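3.2 Materials and the bread task

The items for the bread task were chosen so that a person who never bakes would still know them at once. We used imitation bread, as real bread becomes stale and changes its shape over a long day. The sorting instruction was the same in every session: put the bread in the basket.

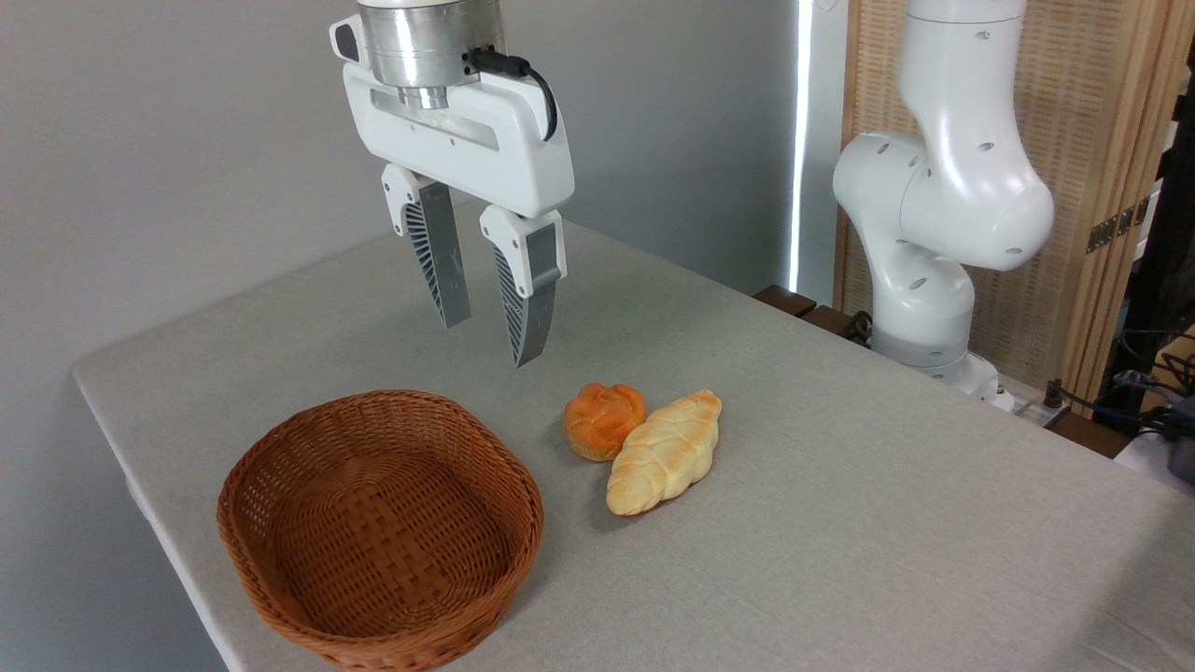

Figure 2. Items of the bread task before packing.

Shape was our main concern when we selected the pieces. In the pilot at Vesodcombe, people packed similar rolls in any order, and we could learn little from their choices. We therefore paired a round orange bun with a long braided loaf of a much paler color. The basket is oval and woven, with low flared sides — a form that many homes use for serving bread. A long piece suggests one direction of placing, while a round piece suggests none, and this difference is what we wanted to study.

Before each session the basket was emptied and the cloth was made smooth by hand. We did not fix the exact angle of the loaf. 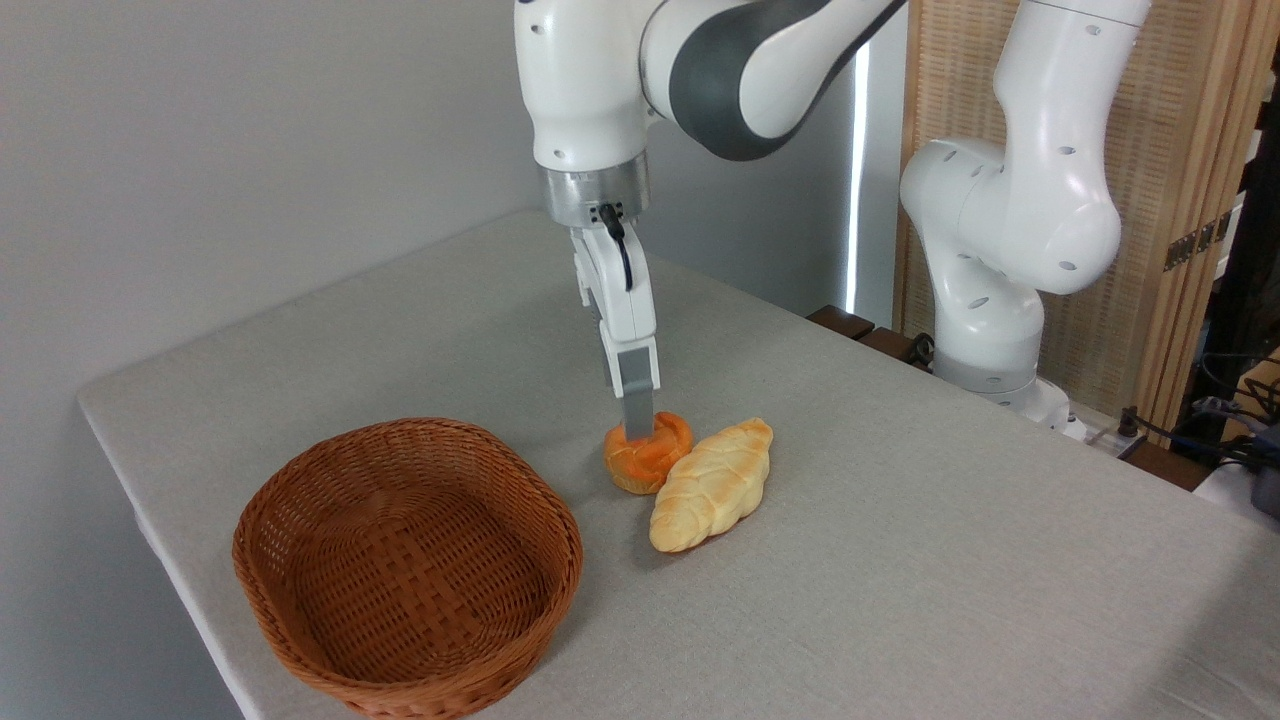 The same rule was kept in the second group, which worked on Saturday with the Polaton list of household tasks. Cabral proposed to add a napkin inside the basket, but we left this for later work, because a napkin can hide the weave and may change how people judge the free space.

2 comments

Ignacio Cabral
For the record, I still think the napkin should be tested. Good section.

Lobo
Did you try a deeper basket also? With low sides I would lay the long one first.

Shares: 2000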